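Two Arms, One Garage: Build Gallery

Posted 1/25/26

I am not a believer. I say so at the top because most pages about home robot builds are written by people who have already decided that the thing in the garage will be folding shirts by spring. Mine will not. What it does so far is reach for things in a simulator and, less often, reach for things on my bench. I started in March of last year with a used frame, a box of Demchenko servos and a free evening, and I have spent $800 on it, most of that before I understood what I was buying.

The hands follow the Nultcombe plans, which are free to download and worth the price. The plans promise a weekend. The first hand took me 37 evenings, and the thumb was wrong on the first 3 prints. I still don't trust the tendon routing past the second knuckle.

The control software is Vondent. I picked it for the simulator, which lets me break things without sweeping up afterward. The forum is full of clips of it doing kitchen work, always with music over them, and never with the failed runs left in.
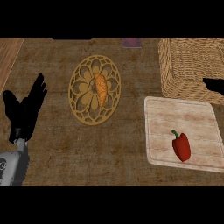

Grasp planning is where I have the most doubts. The software gives every attempt a score, and I have learned to ignore the score. It likes smooth, solid shapes and it is far too sure of itself about everything else. The croissant sitting on that openwork trivet is my standing complaint: a simulated pastry doesn't flake or squash unless somebody has told it to, so a clean pick there says very little about breakfast. The red pepper on the cutting board is a fairer test, though the curved stem gives the fingers something to argue with. I have logged 374 runs on tabletop layouts and would put money on very few of them carrying over to the bench.

A note on the bench itself, which is a Skanwood top on steel legs. It was sold to me as dead flat. Lay a straightedge across it and you will see daylight near the middle. That matters more than you would think when the planner believes the surface is perfect and drives a fingertip into it. I now set the table height by hand before each session and write it on a strip of tape.

Next job is the wrist cable, which rubs on the housing whenever the palm turns up. The plans show it running inside the forearm. There is no room for it inside the forearm. I'll post the new bracket when it has lasted a week without cracking - don't hold your breath.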